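Course Materials > Food Writing > Handouts

Search this site Go

FOOD WRITING 101
Handout 5: The Restaurant Notice
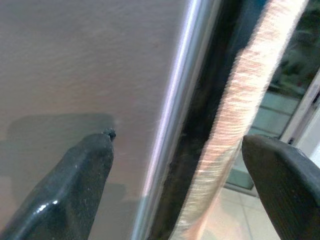
A restaurant notice is the short item that tells people a place has opened, moved, closed or changed its menu. It is the least glamorous thing you will write in this course and the one most likely to be read. Your reader wants the name, the address, the food and the price, and will forgive you for skipping the chef's childhood. Treat the opening line as the edge of a door: the reader has to get a grip on it before anything will open. If the first sentence is about your love of noodles, they have nothing to hold.

Length

The limit is 800 characters, spaces included. Last September's longest submission ran to 1148, most of it about parking.

What goes in, more or less in order

- Name of the place, spelled the way the sign spells it
- What happened (opened, moved, reopened, gave up)
- Where, with a street number
- Two or three dishes, by name
- Hours, if they are odd

Worked case: Losero

Losero is a lunch counter that left the Prellham market hall and came back under the same name with a longer menu. First drafts in this class tend to begin with "Foodies rejoice." Please don't. Foodies can manage their own feelings. Compare:

"Losero is back in the Prellham market hall, serving its bean stew and fried plantains until 3 p.m."

Dull? A little. But a hungry person could act on it, and there is room left for one good adjective. Spend it on the stew.

Words to retire

Nestled. Mouthwatering. Eatery, unless you have already used "restaurant" twice and are desperate. "Elevated," which belongs to trains. "Hidden gem," especially for a place with a lit sign and a line outside.

A note on names

Rondia and Unnithan share a kitchen and a phone number but are separate restaurants with separate menus. Call and ask which one you have reached. Two students last term reviewed the wrong one with great confidence.

For next class

Bring one notice, printed, on a place you have eaten at. Read the menu again before you write. Your memory of the sauce is not a source.

Back to top | Contact the department | © Food Writing Program. All rights reserved.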